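Course 1324: Introduction to Automated Handling
Handout 3: Reviewing a Vendor Kit

Students will evaluate the Goodwin two-arm bench kit, supplied to the department by Sokeck on a 30-day review. The kit consists of two arms, a parallel gripper, a compact end tool, a control unit, and a license for the Skendunis teaching software. The quoted price for schools is $3000, excluding delivery.

The assigned task is rack loading. Rectangular metallic blocks are placed in a tiered wooden rack with three rows, and each group must teach the positions before running the sequence at reduced speed. The jaws should be fully open before the arm approaches a block. Cables must have enough slack to follow the arms through their full travel without catching on the rack.

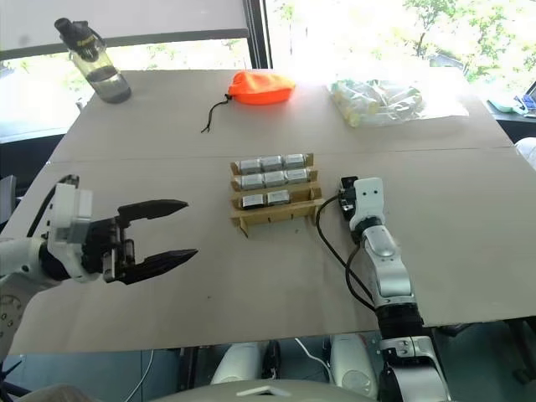

What should a reviewer ask the vendor before recommending a purchase?
The reviewer should ask for the warranty terms, the cost of replacement fingers, the yearly software fee, and the expected time for repairs.

Written reviews are to cover setup, ease of teaching, repeatability, and support. Claims taken from the Sokeck brochure must be marked as such and kept separate from the group's own measurements. Any stop or fault is to be entered in the log with the step at which it took place.

Reviews are submitted through the Grindcombe course page. Groups that require a second bench session should apply before the review period ends. The department will decide on the purchase in September.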